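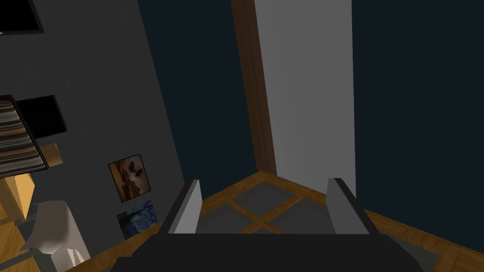

*Open gripper over the floor grid, gray squares and wood strips.*

## Godico for small exporters: a review after one season

Quick one, container closing tonight and I promised I'd get this up before the new season starts.

What we do, for anyone new: dried hibiscus and a bit of ginger, bought in from the Korletey growers, cleaned and bagged, shipped to a tea blender in Drallville. Small lots. Some months one container, some months a few pallets in somebody else's. The margin is thin and most of what eats it is paperwork. Wrong code on the invoice, wrong weight on the packing list, certificate of origin signed by a person who is no longer allowed to sign. You know how it goes.

Godico is the export document software. You type in the shipment once and it fills the invoice, packing list, origin declaration and the shipping instructions from the same numbers. It also keeps the tariff codes and a checklist per buyer country. We've had it since February, paid for it ourselves, no deal with them.

### Setup

Slow. Two evenings for the product list, another for the buyers. The import from a spreadsheet works but wants its own column names and won't tell you which one it doesn't like. Just says "file not accepted." I ended up renaming columns one at a time until it took the thing. After that fine.

Get the units right on day one. It defaults to pounds if your buyer is in the US, even if you've typed everything in kilos, and it converts the number quietly. First packing list came out with 902 against a line and I sat there for a good while trying to work out where we'd lost the rest of the hibiscus. We hadn't. Setting's under Company, then Documents, not under Units. There is a Units page. It does nothing for this.

### The documents

Good. This is where the money goes and it's worth it. Before, the same gross weight got typed on every form and at least one of them would be off. Now it's one entry. Our forwarder used to send papers back with red marks on most shipments, and over the whole season we had one set returned, my fault (old address for the blender).

The origin part is the piece I was most curious about. If you're claiming any kind of preference at the other end you need to show where the goods come from and what was done to them, and you need to be able to find that again when someone asks much later. Godico lets you hang the farm receipts on the shipment. Scan, attach, done. It asks for lot numbers, which the Korletey side didn't use before. They do now. Bit of grumbling about that and then it turned out handy for them too, they can see which lots got graded down.

It does not tell you if you qualify. Want to be clear on that, a couple of people in the exporters' chat think it does. It has the form. Whether your product is on the list and whether your country is still in the program is for you to check, and programs lapse and get renewed late and you can be sitting on goods at the port with no idea what duty your buyer will pay. No software fixes that. The checklist had an out of date note for nearly a month this season. I wrote in, they changed it.

### Tariff codes

Search is ok. Typing "hibiscus" gets you a long screen of results, some of them live plants. You have to know roughly what you want already. Once a code is saved to the product you never look at it again, so it's a one time pain.

No warning when a code changes though. They say it's coming.

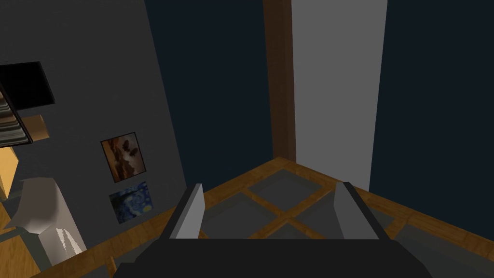
Also it only holds one code per product per country, and our ginger goes out both whole and crushed, so I had to make it two products. Works, looks silly on the stock report.

### Offline

Matters a lot to us becuase the warehouse connection drops most afternoons. You can fill in a shipment offline and it saves. You can't print until you're back on. So the driver waits. I've taken to doing the papers at 7 in the morning, when the line is decent, and leaving the afternoon for loading.

The phone version is for looking only. Tried to fix a bag count on it at the gate, couldn't.

### Compared with Praltska

We had the Praltska trial before this. Nicer to look at, much better code search, it even asked sensible questions (dried? cut? packed for retail?). But it's built for people shipping all day every day, and the cheap plan stops at 10 document sets. We'd be through that before the harvest was half in. Next plan up made no sense on our volume. If you ship more than we do, and your buyers are in lots of different countries, look at Praltska first. I would.

Godico charges per year, no cap on documents, one extra user included. The extra user can't be limited to certain buyers, so whoever you add sees all your prices. Think about who that is.

### Support

Email only. Answers came next day mostly, from someone who clearly knew what a bill of lading was. Once it took over a week, in the busy part of the season naturally. Error 1008, if you get it, means the buyer record has no country on it. The help page says something about certificates. Ignore it and check the country.

### Would I pay again

Already renewed. It's clunky, but papers go out right and the forwarder has stopped calling me. For a small outfit with one or two buyers and the same few products I'd say go for it, do the setup in the off season, and keep your old spreadsheet for the first couple shipments so you can check one agianst the other.

What I want from them, in order: printing offline, a heads up on code changes, limits on the second user. The stock report I can live with.

Someone asked last time if it does the phytosanitary certificate. No. It'll fill in a request letter with the lot numbers and weights, and you still go stand in line for the inspector like the rest of us. Will try to post the column names for the import sheet when this container is gone.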